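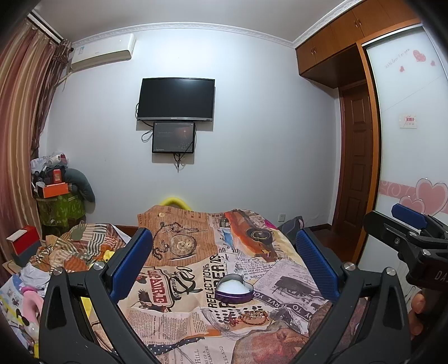 TV wall, striped curtain, newspaper bedspread, and the corner I keep meaning to deal with.

I have now read most of a tidying book that says you should begin with jewelry. It's by someone who signs herself only as Horrocks, it runs to nearly 500 pages, and the jewelry chapter comes before clothes and before paper. The theory is that small things teach you to decide. Once you can decide about an earring you can decide about a winter coat, and after that, I suppose, the garage.

I have my doubts. An earring takes up no room. I could keep every earring I've ever owned and still be able to walk across the bedroom. The pile under the curtain is another matter. The green container with the leaves on it is the base, and things have been landing on top of it ever since I put it there. There's an orange box, and a plastic bag with something white rolled up in it, and a cushion that has slid halfway down the side. If Horrocks came to my house I think she'd walk straight past all that and ask to see my bracelets.

Still, I said in the last post I'd try the book before complaining about it, so I'm trying it. Chapter two, jewelry, on the bed.

The bed is her idea too. You're supposed to lay everything out on a plain, light-colored surface so that each piece "stands alone." I don't own a plain, light-colored surface of that size. I own a bedspread printed all over with newspaper and old-looking pictures, with a pocket watch up in one corner and a lot of lettering going in every direction. I bought it at Jellstead because it was marked down and because it hides coffee. It hides beads pretty well too. I put a small clasp down on a column of print and needed a while to get it back, so I'll give her the point about plain surfaces. I'm not buying a sheet for it, though.

What she wants next is a divided organizer. She doesn't name one in the book, but the list at the back of my edition does, and it's the Clallwood with 23 compartments, at 58 dollars. Velvet-look lining, clear lid, "grows with your collection." I don't have a collection. I have some things people gave me and some things I bought on vacation, and I'd be paying 58 dollars to look at mostly empty squares. My guess is that the empty squares are the selling point. You see a gap and want to put something in it. For a book about owning less, that's an odd thing to recommend.

What I have already is the heart-shaped tin, purple and shiny on the outside and white on the inside. It sat on the shelf for ages with safety pins in it. It cost nothing extra, it fits in the nightstand drawer, and I can open it in the morning without turning a light on.

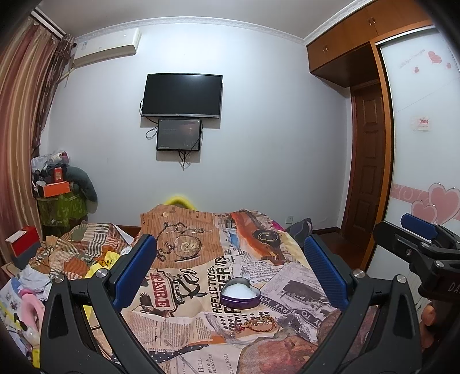 Izzati Ngau left a comment under the last post to say that a tin is fine until you put a chain in it, and then you'll be sitting there with a pin and a drop of cooking oil at seven in the morning. She says she went through three pretty boxes before she gave in and bought something with dividers, that she hasn't untangled a necklace since, and that people who make fun of dividers mostly wear the same thing every day.

Well, yes. I do wear the same thing every day. I think that's my whole argument, and she made it faster than I was going to. If you change your necklace to match your shirt, get the dividers and ignore me. But the book isn't written for people like that. It's written for everybody, supposedly, and it never stops to ask how much jewelry you have or whether you put any of it on.

She's right about chains. I had two thin ones that had been knotted together so long that I thought of them as one necklace. I tried the oil. I tried the thing with baby powder, which Horrocks swears by on page 94, and what I got was two knotted chains with baby powder in them, plus a dusty bedspread. They're hanging on a nail inside the closet door now, still knotted. A nail is also what I'd recommend for chains that aren't knotted. It beats every box I've seen.

Bracelets don't tangle in any serious way. A braided one in red and gold, with a tassel on it, goes in a tin just fine. You pick it up and it comes up by itself. I'd like to hear from somebody who has had real trouble storing a bracelet.

The other instruction I skipped was the three questions. You're supposed to hold each piece and ask when you last wore it, who you were then, and whether that person still lives here. I did it once, with a pair of clip-ons, and felt silly, and put them in the give-away bag mostly to make it stop. I don't miss them. I also don't think the question had anything to do with it. They pinched.
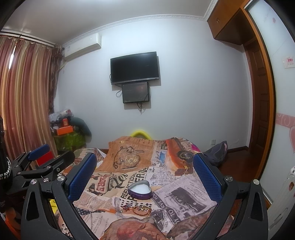
Plirilport, May

A few weeks on, and I said I'd report back, so. The tin is still in use. It's mostly for bracelets and beads, the red and blue and purple ones included, and nothing in it has knotted. The safety pins went into an old mint box and I've already lost track of the mint box.

I haven't bought the organizer. I did go look at one in the store, and the compartments are shallower than they look online - a chunky bracelet would hold the lid up. Maybe the bigger model is better. It costs more, naturally.

As for learning to decide, I can't say it spread. I finished the jewelry in one evening, and the next morning I looked at the green container and felt no new powers. The cushion went back to the living room, where it will stay until somebody wants to read in bed. The orange box I opened, looked into, and closed again. Chapter three is scarves. I own one scarf.

Izzati, if you're reading, I'd take the name of the thing with dividers, for my sister. She has the kind of necklaces you were talking about and keeps them in a soup bowl. And if anyone knows how to get baby powder out of a printed bedspread without running the whole thing through the machine again, the comments are open. Shaking it out the window only did the top half.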